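Home | Build log | Parts | Downloads | Contact

Dradoto diary, Thursday, 9:40 p.m.

Swapped the wrist offsets in the Purba config tonight before touching anything else. The left one had the sign wrong, inherited from the old bench file. Fixed, reloaded, no complaints from the parser. The real arms stay powered down on the Furner bench until the replacement fuse holder arrives, so all of this is in the simulator.

Ran the pour task at the default seed, then 64 episodes with the cup start pose randomized. Right arm only. The left is loaded but has no job in this task, and I left it parked over the table. Scored 62. Both failures were grasps: the fingers closed too high on the cup and it slid out during the wrist roll. Lowered the grasp target by 4 mm and queued another batch.
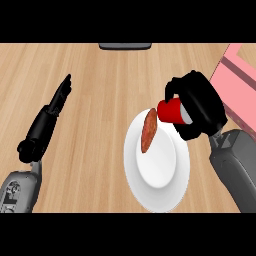 Right hand with the red cup tipped over the plate, left hand idle.

The rim clearance needs work. In this pose the cup mouth is nearly touching the food on the plate, and I want a margin I would trust on hardware. Raising the wrist is the easy fix, but it puts joint 4 near its limit. Moving the plate is cheating. Will try a shallower tilt first.

Also noted: the pink box sits close behind the right hand. Collision checking against it is on. Turned the padding up one notch.

To do: order cable chain from Prakemberg, relabel the power leads, rerun with the new tilt.

Batch still going. Bed.

4 comments | 62 shares

Recent entries
Fuse holder, again
Wrist offsets and the old bench file
Purba config notes, March
Leveling the Furner bench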